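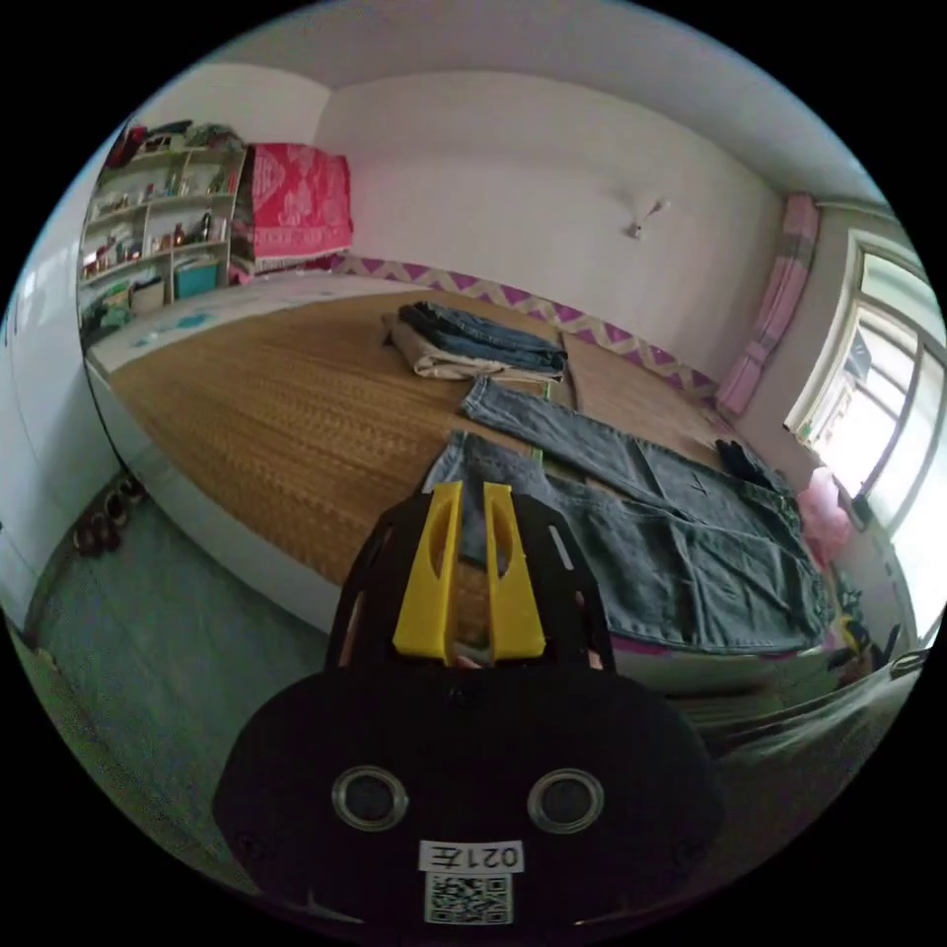
Flustuneo Help > Robotics > Training data

Folding jeans: do 100 handheld demos beat 40?

I trained a folding policy on 40 demos from a handheld two-finger gripper, all with jeans on a bed. It folded 69 percent of test pairs. Is it worth recording 100?

plemow_user
Yes, but vary the layout. My 100 demos with the jeans always laid flat did no better than 40 - the policy only learned one starting pose. Try other bedding too.

Asevgate
more data always helps. I use 1000

Related
Fisheye calibration for handheld grippers
Policy stops halfway through a fold

Contact | Back to top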